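Section 4 – Washing the rig (exterior)

Do this in shade. Hot siding dries the soap before you can rinse it and you get streaks.

You need: Gremumby degreaser, bucket, soft brush on a pole, hose, step ladder, old towels.

1. Close all windows, roof vents and the fridge vent cover. Slide-outs IN.
2. Unplug shore power. Cap the inlet.
3. Rinse top to bottom. No pressure washer on decals or seals.
4. Mix 4 capfuls of degreaser to a full bucket. Rear wall gets it straight from the bottle, thats where the road grease is.
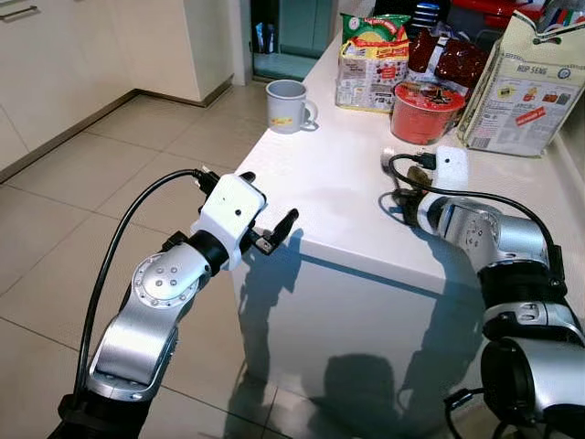 Kitchen counter and tile floor.

5. Let it sit, but don't let it dry. Work in patches, low to high, then rinse high to low.
6. Stubborn spots – second coat, brush again. No scouring pads.
7. Do one side at a time. Rear first, then passenger side, then driver side. Front cap last, bugs need a long soak.

CAUTION: Keep degreaser off the awning fabric and the window tint. Gloves on.

NOTE: On the Tritia 18 the lower skirt is bare metal. Soap and water only there.

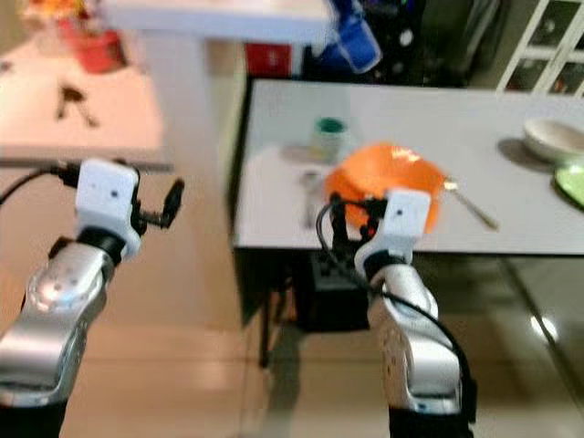 Two arms, silver and white, black fingers.

8. Dry with towels. Check under the rear bumper for drips before you plug back in.
9. Wax twice a year, March is good for the first one. Thin coat, small area, buff off before it hazes hard.

Roof is a seperate job, see Section 5. Do not walk on it wet.

Replacement brush heads: part 869, ask for Piroska Fodor at the Zirkesetti parts desk.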